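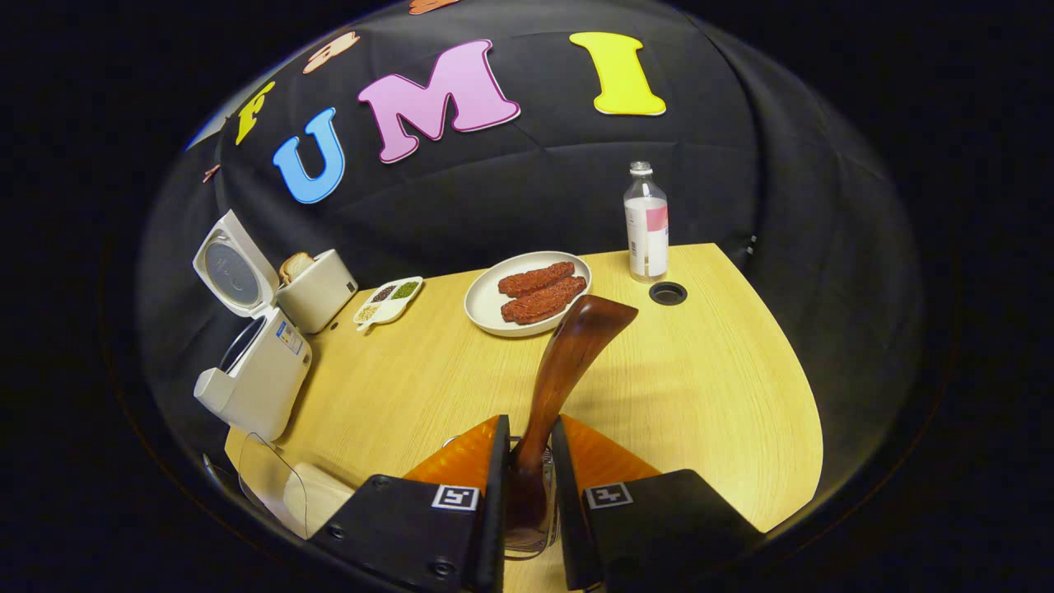
I have been waiting years to say this: the most exciting document in kitchen robotics right now is four pages long and has no math in it. It's the draft handling rules that Kundetti and Durnar have been passing back and forth since spring, and I think every group that collects hand-guided demonstrations should steal it.

A little background. When you teach a robot to cook by having a person do the task with a hand-held gripper, the recordings are only as good as the habits of the person holding it. We all know this. We all have a shared drive full of sessions where someone regripped the spatula halfway through, or started the recording with the tool already over the plate, or put the beans in a different place and didn't write it down. At Skumar we threw out 300 recordings in one week and I still wince at it.

So, the draft. My favorite rule is the plainest one: **the tool is in the fingers before the recording begins, or it is picked up on the recording, and the log says which.** That's it! It sounds too small to write down. But when half your operators do one and half do the other, the model you train learns a muddle, and you'll spend a month blaming the training code.

The second rule I love is about markers. Both finger markers get checked for smudges and peeling edges at the start of every session and again after anything greasy. Kitchen work is messy, and a film of oil on a marker can make your finger tracking jump around. The draft asks for a check every 20 recordings when there is meat on the table. I'd go to 16, but I'm fussy.

Then there is clutter, and on this one I part ways with a lot of friends. Plenty of people want the table cleared down to the plate and the tool. The draft says to leave things out: the rice cooker, the toaster, a tray of grains, a bottle, whatever a counter would have. Vary them between sessions and log what's there. I could hug whoever wrote that. Real counters have stuff on them, and a robot that has only ever seen a bare table will be lost in the first apartment it visits. Same goes for what's behind the table. Hang up some letters, change the cloth, change it again next week.

What the draft gets wrong, I think, is fixtures. It treats a cable hole in the tabletop the same as a movable object, and it isn't one. If the hole is always in the same spot beyond the plate, the model is free to use it as a landmark, and a very good one. Campos ran into this with a sink drain. They had 2,150 clean recordings and a policy that fell apart on a new table. My suggested fix is one sentence: any fixed feature within reach of the tool must be covered in some of the sessions, or the plate must move relative to it.

I'd also like a line about soft pads. Ribbed pads wear, and they wear unevenly if you spend all day holding narrow handles. A spatula that sat firmly in week one can start to twist by week five. Write the pad change date in the log. Please!

The usual objection is that rules slow people down. In our lab they did, for nearly two weeks. After that the operators were arguing for more of them, and a couple of the best lines in our own version came from the people holding the gripper. They know which handle slips. They know you can't turn a patty properly if you come at it from the wrong side of the plate. Ask them first and write second.

The draft is open for comments through the end of July. Read it over lunch, mark it up, send it back. And if you've solved the problem of logging how hard the operator was squeezing, I want to hear from you today.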